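Review: Pillard hand-held gripper pair, with notes on budgeting for a second set

Reviewed by Lucie Paquette
May 24, 2025

We bought the Pillard grippers in December to record manipulation demonstrations without tying up the arm. The purchase was one pair, left and right, with a spare set of pads. The arm is shared between two projects and was the bottleneck in our schedule, so the grippers were costed against arm hours and not against other grippers.

Build

The jaws run on a pivoting linkage held by plain screws. The linkage plates have triangular cut-outs, which keep the weight forward of the grip low. After five months of regular use there is slight play at one pivot on the left unit. A quarter turn with a hex key removed it, and it has not come back. I would still put thread-locker on the spares list.

The blue pads are textured and grip thin plastic and coated paper well. Glossy film is less reliable, particularly when the operator closes quickly. Pads are consumables and should be budgeted as such. We replaced ours after around 100 hours, at which point the texture had polished smooth at the tips and the slip rate on cups had become annoying.

Work surface

Hooman Nouri ran the household-object sessions on an ordinary table with ordinary clutter, which is the condition our model has to cope with. The tall items were the easy ones. Light, empty containers need a slow approach, as the pad tips them before the second jaw makes contact.
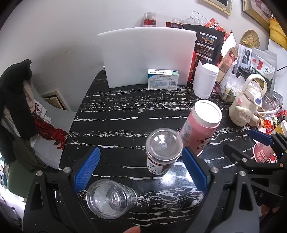

Both grippers in use on the cluttered tabletop task.

A dark polished top throws strong reflections under room lighting. If you are planning a dedicated station, allow for a matte surface and a diffuser. We priced a Treston bench for this and decided against it for now. A matte mat from the stationery cupboard gets most of the benefit on single-object tasks.

Budgeting

The purchase price was the smaller part of the first-year cost. Operator time was the largest line, followed by storage, then pads. Ardalan Ghasemi's original estimate left out labelling labour altogether and had to be redone before the second quarter. Freight was quoted separately, and the supplier's quote held for only 2 weeks, so get approval lined up before asking for one.

We also trialled the Forsberg unit. Its trigger is lighter and its jaw opening is wider, but the pads are bonded to the fingers and a worn pad means a new finger. On our usage that removed any saving.

Verdict

Good value for a lab that already has an arm and needs more demonstration hours. Wrist fatigue is noticeable in longer sessions, so plan on two operators per pair. We have put a second pair and 5 sets of pads into next year's request.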